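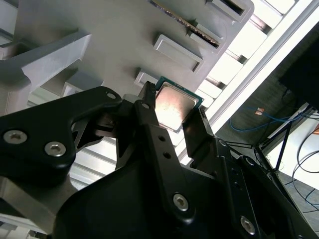 *Fig. 1. Wrist view, processor held between the fingers at the edge of the gray tray.*

# Arm cell: safety and inspection checklist

Shared workshop, Brirkivier. Revision 3, March. Covers the Gramell arm, the two-finger gripper, the parts tray and the bench it stands on. Fill in before the first powered move of a session. Anything marked OPEN stays open until it is checked again with power off.

## 1. Power and stop circuit

- [x] Main switch off, plug out, before hands go near the gripper linkage.
- [x] Stop button releases and latches. Tested twice from the bench side and once from the door side.
- [x] Arm does not restart by itself when the button is pulled out.
- [ ] **OPEN** Label on the second supply. The old one has peeled off. Voltage is written on the bench in pencil for now.

Comment: the stop button cuts motor power but leaves the controller running. The arm sags a little when this happens. Keep one hand under the forearm if a part is held over the tray.

## 2. Gripper

- [x] Hex screws on linkage and housing seated, no thread showing. Checked by hand with the short key.
- [x] Serrated tip of the narrow finger clean. No metal dust in the teeth.
- [x] Wide finger sits square when closed on the gauge block.
- [x] Linkage moves through full travel without touching the metal bracket below it.
- [ ] **OPEN** Play at the base of the narrow finger. Small, but more than last time. Replacement pin ordered from Kaewkla.

Comment: closing force is set in software, and the setting is lost if the controller is flashed. Read it back after every update. The present limit is 52 on the controller's own scale, which has no unit. At higher values the teeth mark the edge of the heat spreader.

## 3. Tray and parts

- [x] Tray clamped at both ends. No rocking when pressed at a corner.
- [x] Pockets free of chips and loose screws.
- [x] Circuit-board module stands upright in its slot and does not lean toward the gripper path.
- [x] Processors used for trials are scrap parts only. Keep working ones in the cabinet.
- [x] Wrist strap worn when loading parts by hand.

Comment: a processor picked up at an angle must not be pressed into a pocket. Raise, open over the foam pad, and pick again. The fingers have enough force to crack the substrate, and the fragments are sharp.

## 4. Cables and floor

- [x] Cables hang clear of the arm through a full turn of the base.
- [x] Network cable tied back at the rack end.
- [x] Stand legs outside the taped line.
- [ ] **OPEN** Strain relief on the wrist camera cable. The tie is too tight and has started to flatten the jacket. Replace with a wide one.

## 5. Motion test

- [x] Home position reached from three different starting poses.
- [x] Slow speed selected. Full speed is locked while anyone is inside the tape.
- [x] Dry run above the tray with nothing in the fingers.
- [x] Pick and lift, held for a count, returned to the foam pad.
- [x] Cycle counter read and logged: 2374.

Comment: grease the linkage and change both finger pads at 3000 cycles. The Iravley grease in the blue tin is for the base bearing only. It is too thick for the gripper and slows the opening stroke — enough to drag a light part sideways.

## 6. Before leaving

- [x] Gripper open and empty, arm parked low.
- [x] Supply unplugged at the wall.
- [x] Open items copied to the sheet on the cabinet door.

Result: released for slow speed. Full speed held until the pin is fitted and section 2 has been repeated. Next inspection Sunday, before the bench is used for anything else.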